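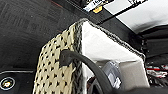
Papers > Household Studies > Storage and Sorting > Section 4

4. Results: Do Containers Keep Things Apart?

Figure 3. Woven basket with braided gray rim and white fabric lining; a gray item sits low inside.

The advice literature makes a strong claim for the lined basket. Malý, whose Rerkura handbook is the most often cited source, holds that a household that owns enough baskets will sort its belongings without being told to. We doubted this at the start and we doubt it more now. Over seven weeks we logged 220 items as they were put away, and 126 of them went to the nearest surface with room on it, whatever the label or the container said. The handbook offers no figures of its own, only before-and-after accounts supplied by people who had just bought baskets.

A basket like the one in Figure 3 does one thing well. The fabric lining keeps small items from working their way through the gaps in the weave, a complaint that came up often with the unlined Temumwood model. What it does not do is tell anyone what belongs in it. In our interviews, members of the same household gave different answers when asked what a given basket was for, and several changed their answer when asked again in September. Norbert Malý has replied (personal communication) that such households were "not yet trained." We find this hard to test, and suspect it was meant to be.

Open shelving is usually treated as the opposite case. The Krajčí scale gives a wire rack the lowest score for order, on the grounds that anything can be set down next to anything else.

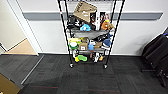 The scale does not consider whether people can find what they put there. When we asked participants to fetch a named item, those using open racks took no longer than those using baskets, and they were less likely to give up. Plush toys, small cardboard boxes and knit hats may share a rack without any visible plan and still be easy to spot. An item at the bottom of a deep basket has to be dug for, and the digging disturbs everything above it.

We would not push this too far. Our sample was roughly 60 households, all of them willing to let us watch, and people who dislike their own shelves may well have stayed away. Nor did we separate the effect of the container from the effect of how full it was. The Zanus study, which reports a large benefit from baskets, has the same problem and does not mention it. Until someone holds fullness constant, we see no basis for ranking one kind of storage over another, and the Krajčí scores in Table 2 should be read with that in mind.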